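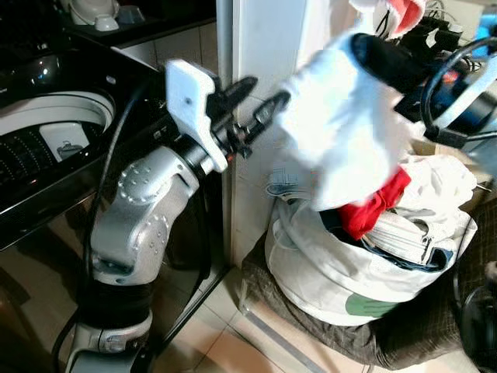 Laundry test, right gripper holding a white garment over the bag, washer on the left.

Lists > Home Automation > Hardware Talk > Re: Kevus two-arm kit, worth it?

On the Kevus kit, someone wrote:

> Has anyone on here got real hours on the Kevus two-arm kit? I'm looking
> at the version Tikard sells, listed at $3075 with both grippers. I mostly
> want it for laundry, meaning bag to washer and back again. The sales page
> says "ready in an afternoon" and I've heard that one before. Also, does
> the service plan get you anything, or is it just a phone number?

Hi all,

I've had mine since June, so I'll have a go at this. Short version: I like it a lot, and I'd buy it again, but I'd skip the plan for the first few months.

Setup first, since you asked about the afternoon. The arms went together fast. The software was fine too, once I stopped following the printed guide and used the one on the Tikard site (they don't match, and the printed one has you doing the joint check before the update, so you end up doing it twice). Call it a long weekend if you're picky like me. Cables are the part I'd plan for. I still haven't got mine routed in a way I'm happy with, and if you have a good trick for the run along the outside of the arm, please post it!

Now the laundry. It's a top loader, and the kit likes that much better than the front loader at my sister's place in Skonthorpe, where the arms had to reach low and kept giving up. Picking one piece off the top of a full bag is the thing it does best. I ran 100 picks over a couple of weeks and 13 of them came up with nothing, mostly jeans. Denim folded over the rim of the bag is just hard for a two-finger gripper – it pinches, slides, and tries again. Shirts and thin cotton stuff are easy. Red things, white things, no difference that I could tell.

What bugs me is the handoff. The second arm is supposed to steady the cloth while the first one lifts, and on the default settings it waits too long. I turned the wait way down and it got a lot smoother. The setting is under Motion, then Pair, and it resets when you update, so write your number down somewhere.

As for the plan, you get 30 days free with the kit. I used it once, for a finger that wouldn't open all the way, and they mailed a new one without any fuss. The Bastos kit I had before this was cheaper, but parts took forever – I sold it on this very list, so whoever has it now, sorry about the left wrist.

If you want my settings file, write me off list and I'll send it over. And if you do order, ask Tikard whether the longer fingers are back in stock. They weren't when I bought mine and I'd like a pair for the jeans.

> This site uses cookies to keep you signed in to the archive. Accept | Manage settings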